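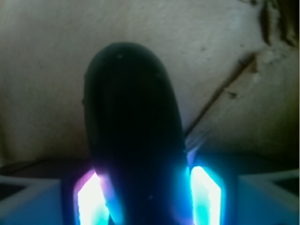
Wrist cam view, fingers in the bottom corners, everything down there glowing blue and cyan.

Okay, gripper thread! I've been swapping fingers and wrist cameras on the same arm all through October and I have opinions.

First up, the Poninon fingers. Love them. The slanted tops stay down in the corners of the view, so I still get most of the picture for whatever I'm reaching toward.

The lights are a mixed bag. Two bright panels right by the fingers and the centers blow out to pure white. Gorgeous color (that magenta fringe on the left one!!) but my edge detection hates it.

Berhanu Woldegiorgis told me to lock the exposure and stop letting the camera decide. Did 242 grasps on auto and 242 locked. Locked dropped 19, auto dropped way more. Thank you Berhanu!

Then the Tilinura gripper. Stronger, faster to close, and so loud. The fingers are longer, so I had to redo all my offsets, which ate a Saturday.

Controller-wise I'm on the Teshome board for both. It takes up to 1000 commands a second and I haven't made it stutter yet.

Adanech Lencho asked which one I'd keep. Poninon for small stuff, easily. Ask me again once I've tried the soft pads!

Next: same grasps, lights off, just the ceiling lamp. Will post the numbers here.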